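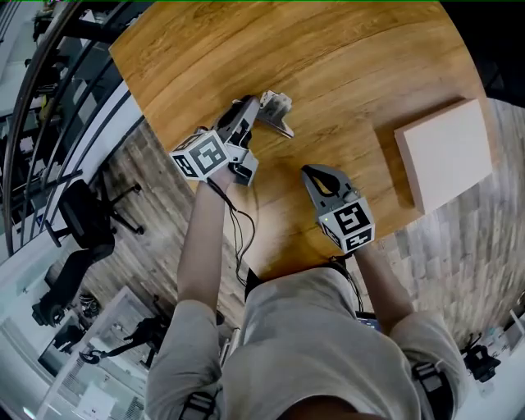
The Bus to Fallodine Is Ours Now

Three years ago the evening bus from Drirnthorpe to Fallodine was cut, along with the two Sunday runs, and a lot of us were told that was simply how things go in small places. This spring it came back. It came back because people sat on the floor of the old depot until somebody with a signature had to come down and talk to them, and I have been grinning about it ever since!

I want to write about why it matters, and why I think people in other towns should be paying attention – especially those who have been told that a bus line is too small a thing to fight over.

The first thing I learned at the depot is that everyone who rides a bus already knows more about the timetable than the people who write it. On the second night we taped a long roll of paper to the wall and asked riders to mark where they got on, when, and what they did when no bus came. Night cleaners from the Pratard estate filled half of it. Kids from the college filled most of the rest, with drawings. By morning we had a better survey than the county had managed with a paid consultant, and ours had a very good picture of a horse on it.

The county's line was always that the route lost money. Of course it did! Sidewalks lose money. So do libraries and streetlights and the snowplow, and I have never once heard a council member ask the snowplow to break even. Once we stopped arguing about fares and began talking about who was stuck at home after six, the whole mood of the meetings changed. People who had come to complain about the noise from the depot stayed for soup.

I should be fair about the arguments, and we had plenty. Some of us wanted to accept the first offer, a dial-a-ride van that had to be booked the day before. Others (me included, loudly) thought the van was a trap, a way of turning a public service into a favor you had to ask for. We talked it over for 3 long evenings, and the drivers settled it. They said they wanted to drive a bus on a route, with stops, in the rain, for whoever turned up. We sent the offer back the next day with 568 signatures stapled to it.

What we have now is a riders' assembly that meets in the Owusu Hall every month and has a real vote on changes to the route. It is slow and it can be maddening. In February we spent an hour and a half on the placement of one bench. I loved it, because the people arguing were the people who were going to sit there.

There are gaps. The last bus still leaves Fallodine too early for the late shift, the fares for teenagers are a mess, and the county could try the same trick again when the agreement runs out. The drivers' contract is up before then too, and I hope every rider who got their evenings back will be standing outside the depot with them. Bring a folding chair, and bring your neighbors from Pratard, who make much better soup than we do.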